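May, indigo bench, wash and fade series, notes carried on from the blue book

Started the day with the pH of the Flodard vat, which had dropped overnight again. Brought it back up with soda ash in two additions and left it under the lid until after lunch. Jean Haldane wants the crocking numbers for Comer before the end of the month, so the vat waits and the fastness work comes first.

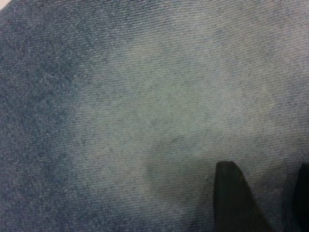
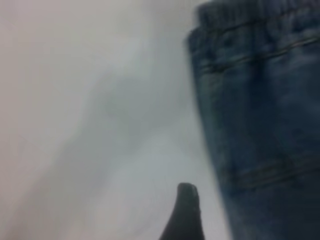

Denim, faded and darker areas, both pictures.

Crocking, dry and wet. Used the standard white cotton squares, 20 turns each, same finger weight throughout. Dry results are fine on everything. Wet results are poor on the swatches dyed before the hydro level was checked, which is what Murdo MacBrayne said would happen. The dye on those is sitting on the outside of the yarn. You can see it if you untwist an end under the loupe: dark skin, nearly white core. Some of that is wanted, because a ring-dyed yarn is what gives the fade, but these have too much loose color and it comes off on everything, including my cuffs.

Recipe as run for the last batch:

- stock vat at 30 g of indigo to the working volume in the book
- 18 dips, squeezed between each, full airing until no green left
- final rinse cold, then a weak vinegar rinse, then cold again
- dried flat on the Lennox racks, heater off

Ewan Pollock asked why so many dips when the old cards say eight. The old cards were for a stronger vat. Weak vat and more dips gives less loose surface color, at least on the cotton we have. On the linen I'm less sure. The linen took the dye unevenly along the fold and I think it wasn't scoured long enough. Redo with a two-hour scour and weigh it before and after.

Swatch 961 is the one to keep. Good depth, wet crock clearly better than its neighbors, and no bronzing on the surface. I've cut it in half – one half stays in the drawer, the other goes in the window for the light test with the foil strip across it. Do not move the foil. Last time somebody straightened it and we lost the line.

Enzyme wash. Tried the Stovia enzyme at the low dose from the sheet and again at double. At double the fade comes faster but there is a lot of backstaining on the pale weft, and the whole piece looks muddy. Low dose with a longer time is better. Water temperature drifted during the second run because the thermostat on the small drum is reading high. Fergal Heffernan is going to look at it. Until then use the glass thermometer and write down the actual reading, not the dial.

Hand sanding comparison: fine paper before washing, coarse paper before washing, none. Coarse paper breaks the surface fibers and the swatch feels thin already. Not worth it. Fine paper is acceptable but slow, and the result depends too much on who does it. Wilma's looked even and mine had streaks at the start of every stroke.

Backstaining – try a dispersing agent in the first rinse, and drop the load size. We have been crowding the drum. Also need to change the rinse water sooner than the card says. It was blue well before the end.

Vat at 3:40 pm: yellow-green under the surface, coppery film on top, flower looks healthy. pH back in range. Test strip went from green to blue in the usual time. Good enough to dip tomorrow.

To do:

- rescour linen, weigh
- second wet crock set, fresh cotton squares (nearly out, order more)
- relabel the drawer with the half swatch
- ask Wilma Ogilvie for her notes on the fructose vat, she had it running at a lower temperature than ours
- clean the airing line, there is dried indigo on the pegs and it is marking the pale pieces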